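The plates came out of the cupboard on a Sunday, which was my first mistake, as it left me the whole rest of the week to look at them.

We are moving. I have mentioned this here in the tone of someone mentioning a dental procedure, so let me be plain: we signed in June, the date has slid twice, and now it has stopped sliding. Kadir has a spreadsheet. I have a roll of tape and a bad attitude, and between us we have the kitchen left to do. Everyone who packs a house leaves the kitchen for last on the grounds that they need it, and then eats takeout for two weeks with their hands over the sink.

I would like to talk about wrapping plates.

There is an official way to do it. I know this because Malathi Warrier, who has moved more often than anyone I have ever met and regards it as a sort of sport, sent me instructions. Her email was 968 words long. I didn't mean to check, but I pasted it into a document to print it and the number came up at the bottom, and then it was part of my life. The email covers boxes (small), tape (more), labels (on the side, never the top, you animal), and plates. Plates get their own section. Plates go in on edge, like records. You do not stack them flat, because flat plates take every bump in the road straight through the middle, and the one on the bottom pays for all of them.

"Soft thing, plate, soft thing, plate," she wrote. "It's a sandwich. You can make a sandwich."

I can make a sandwich. What I can't do, apparently, is buy the soft thing in a sensible amount. I placed one order with Malatura, a packing supply outfit I found late at night, and I was picturing a roll. A roll you could carry under your arm. What arrived was 400 feet of bubble wrap, delivered by a man who asked if we were a business. For three days it stood in the hall, and I said excuse me to it twice.

The other thing I bought was the thin plastic sheeting, the crinkly white sort that looks like a ghost costume made on a budget. Malathi says thin stuff first, against the glaze, then the bubbles on top of that. The thin stuff has no interest in staying where it's put. You lay it over a plate and it puffs up on its own, sulks off to one side and gathers itself into a big fold exactly where you wanted it flat. You smooth it down. It lets you. You reach for the tape and it gets up again.

And of course I started with the hard ones. Any reasonable person would have begun with the white everyday plates, which came from a supermarket and could be replaced by walking into a supermarket. I began with the painted ones. They have a bright blue rim and yellow scrolls, with little blue leaves and swirls in between, and they belonged to Kadir's aunt, who used them for guests and held that family were not guests. He ate off one for the first time at the age of thirty-one. I think he is still a little nervous around them. He won't wrap them. He will stand in the doorway and say "careful," which is a contribution of a kind.

So, the counter, which is where all of this has been going on:
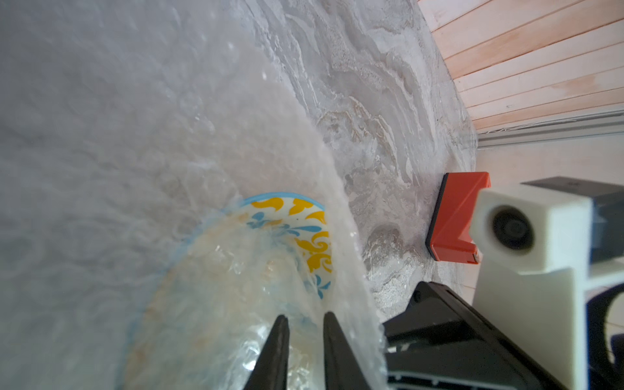
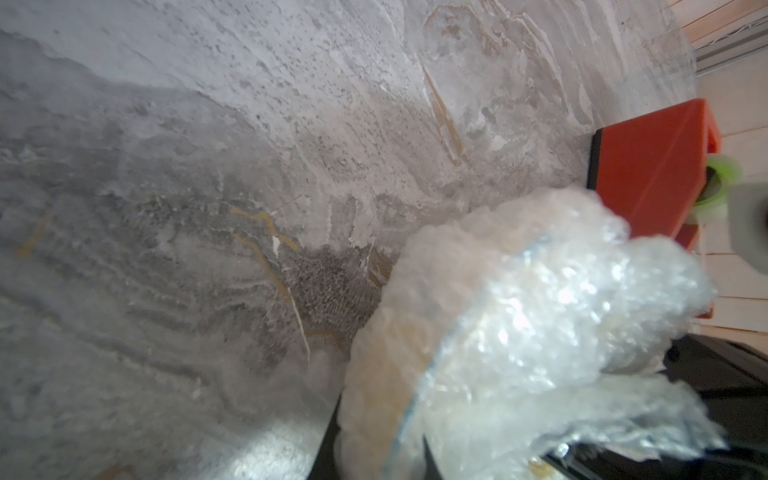
*One painted plate under the thin stuff, and then the bubble wrap, making itself at home on the counter.*

I'll miss that counter, for the record. I was against it. When we redid the kitchen I wanted something plain and pale, and I said the gray marbled one looked like weather. Kadir said he liked weather. He got his way because it was his turn, and I spent a year finding fault with it, mostly that you can put down a thing on those swirls and never see it again. Paper clips, earrings, an aspirin. Then one morning I was waiting for the coffee and noticed it has thin gold veins running through one part, forking off like a river on a map, and I have been quietly on its side ever since. I never told him. He reads this, so there we are.

The new place has a countertop the color of a manila envelope. The agent called it "warm."

Back to the sandwich. My first plate took me ten minutes and used enough material to ship a piano. It came out round in all directions. I showed it to Kadir, who asked what it was. I then attempted to stand it on edge in the box, like a record, and it would not go on edge because it no longer had one. So I unwrapped it, which is a surprisingly loud thing to do at night, and started over.

What I eventually worked out, and what I pass on to you for nothing, is this:

- Cut the thin sheeting before you have a plate in front of you. Cut all of it. Make a pile, put something heavy on the pile.
- Two turns of bubble wrap is plenty. Three is vanity.
- Tape goes on the wrap and only on the wrap. I know you know. I knew too.
- Bubbles facing in. Malathi and the internet differ on this, and I've gone with Malathi, who has my phone number.
- Crumple whatever is left and stuff it down the sides until nothing shifts when you nudge the box with your foot.

The last one is my favorite part. After all the folding and smoothing you're allowed to make a big ugly wad and just shove it in. I made several more wads than the job called for.

Now, boxes. We rented ours from Skimby, one of those services that drops off plastic crates and takes them away again when you're done, so that you can feel good about yourself at a daily rate. The crates are excellent. They have lids that fold shut like fingers. They also have a weight limit printed on the side, and I'd like to report that plates reach it a great deal sooner than you'd think. I filled my first crate right to the top, was very proud of it, and then could not move it in any direction. It sat in the middle of the kitchen floor for a day and a half while we walked around it. Kadir suggested we leave it to the buyers. In the end I took half of it out again and filled the top with dish towels, so that if you are keeping track, each painted plate has now been packed at least twice and one of them three times.

The quote from the movers, Jodow, included an optional line: kitchen packing, $309. I laughed at that line back in the summer. I said, out loud, to my husband, "Three hundred and nine dollars to put plates in a box." I've thought about it since. I thought about it especially hard on the evening I found the spaghetti drawer, which is a drawer where, over eleven years, we have put every kitchen object that is long. Have you ever tried to wrap a whisk? You can't wrap a whisk. You can only sort of bandage it.

There were finds, though. Behind the painted plates I came across the gravy boat we accused Kadir's brother of breaking, in perfect health. I found a fondue set with five forks, each one of them a stranger to me. I found the instructions for a yogurt maker, carefully saved in a plastic sleeve, from which I conclude that we once owned a yogurt maker. The gravy boat is going in the next crate and we have agreed to say nothing to the brother until after the holidays, when he'll have had something to drink.

Yurt, meanwhile, has been no help at all. Yurt is the cat. She was named for her general shape and has spent the week growing into it. She doesn't care for the thin plastic, which moves when she looks at it, but the bubble wrap is hers now, or at least the forty or so inches she has settled on in the hall, and I've been cutting from the other end so as not to cause an incident. Every so often, from out of the dark, there is a single pop, and then a long silence while she thinks about what she's done.

Still to go: the everyday plates, the glasses (I'm not ready to discuss the glasses), the pans, the spice shelf, and whatever is on top of the cupboards, which neither of us has looked at since we moved in and which Kadir's spreadsheet lists as "TOP (?)". Malathi has offered to come over on Saturday and "just do it." She says she'll bring her own tape. She has opinions about mine.

I've said yes. I have also hidden the first crate, the one with the painted plates, at the back of the bedroom behind the coats, because I know her, and she'll want to open it and check my work, and I am not wrapping those plates a fourth time.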